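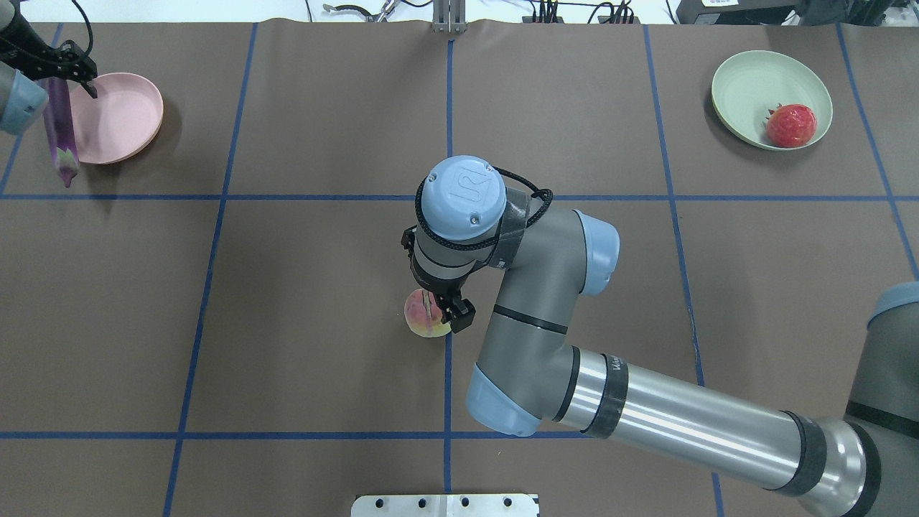 Walking the Isby Loop in the shoulder season

Search this site Go Search tips

By Aisling Moriarty
August

The Isby Loop is a marked coastal route of 157 kilometres that begins and ends at the ferry slip in Isby. Most parties complete it in eight days. The track is graded moderate for its full length except the traverse above Vikness, graded hard, where the path climbs 430 metres on loose schist and stays exposed to the westerly for the better part of an afternoon.

I walked it anticlockwise in August, after the school groups had gone and before the huts reduced their hours. The direction matters. Clockwise walkers meet the Vikness climb on day two with a full load of food. Anticlockwise walkers meet it on day seven with a pack several kilograms lighter, but descend the steeper face, and anyone with doubtful knees should weigh that up before booking.

Access

The ferry is the only practical way in. It leaves the mainland at 7.20 in the morning and takes under two hours in settled conditions. Foot passengers pay at the gangway. Bicycles are carried if there is deck space, and gas canisters must be declared. There is a second sailing on Friday, used mainly by people with houses on the island, and it fills early.

Svend Ingvarsson has run the booking office at the slip for 11 years and holds the tide tables for the two estuary crossings. The printed version in the route guide is two seasons out of date. Copy his.

Huts

Six huts serve the loop. Four are unstaffed and sleep 12 on platform bunks, with a rainwater tank and a pit toilet. The two larger huts, at Lenihan and Vikness, are staffed to the end of the season and sleep 45 each. Lenihan has a drying room, a small library of swollen paperbacks and a stove that draws badly in a southerly. Vikness has hot showers on a coin meter, three minutes to the coin.

Bookings open in autumn. Bunks at the staffed huts go first, and a party that secures those two nights can generally arrange the others around them. Camping is permitted beside the unstaffed huts at half the bunk rate.

Gearóid and Bláthnaid Ó Flaithearta manage Lenihan between them and post a forecast on the door at six each evening. It covers wind at three heights and the state of the ford. On my second evening the figure for the ridge was 70 kilometres an hour, and the three parties in residence stayed put. I used the day to walk the old quarry tramway, a level and well-drained side trip of nine kilometres return with a good view of the stacks.

The high ground

The optional summit, Prerkeck, stands at 1,505 metres and is reached by a spur from the fourth hut. Allow seven hours return. The cairns are reliable to the first shoulder and intermittent after that, and in cloud a compass bearing is needed to find the correct gully on descent. There is no water above the tarn. I turned back once, at the shoulder, and went up the following morning in clear air – the mainland ranges were visible to the north, along with most of the route already walked.

Cormac Cronin, who guides on the island, takes parties of up to four and will not start after nine. His reasoning concerns the afternoon cloud, which forms on the seaward side and arrives at the summit with little notice.

Supplies

Isby has one general store. It stocks pasta, oats, hard cheese, chocolate and screw-top gas, and closes at noon on Saturdays. Fresh fruit comes in on the morning boat and sells out. Neither staffed hut sells food. Boxes can be sent ahead to Lenihan on the supply run for a flat fee per box, provided they are at the slip two days prior and labelled with the hut name and the night of arrival.

Mobile coverage is confined to Isby and the ridge above Vikness. Carry a beacon. The booking office hires them by the week against a deposit.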